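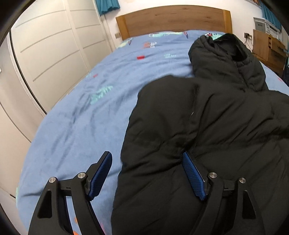

The hooded one, Sunday, before the first fold.

The Pelletier rules ran to 22 pages, and page one said a garment must be "presented in its natural state." I had asked Fadberg what that meant. They wrote back that it was defined on page 15, where it said "see page one."

So I put the black thing down on the blue bed, hood to the headboard, and called that natural. Rule four wanted both fingers open before contact. Fine. Rule five wanted a "calm approach" - whose calm, it didn't say.
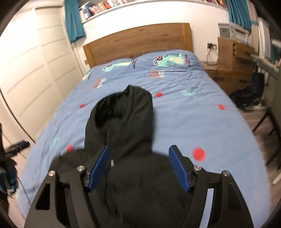
Rule nine was the pressing rule. Press only as hard as a careful person would. I have known careful people who tore buttons off.

Doduser had already signed 339 folds as compliant, and I was meant to sign the next 50. I read rule nine again, aloud, to the wardrobe. Then I wrote "careful" in the box, crossed it out, and wrote "pressed."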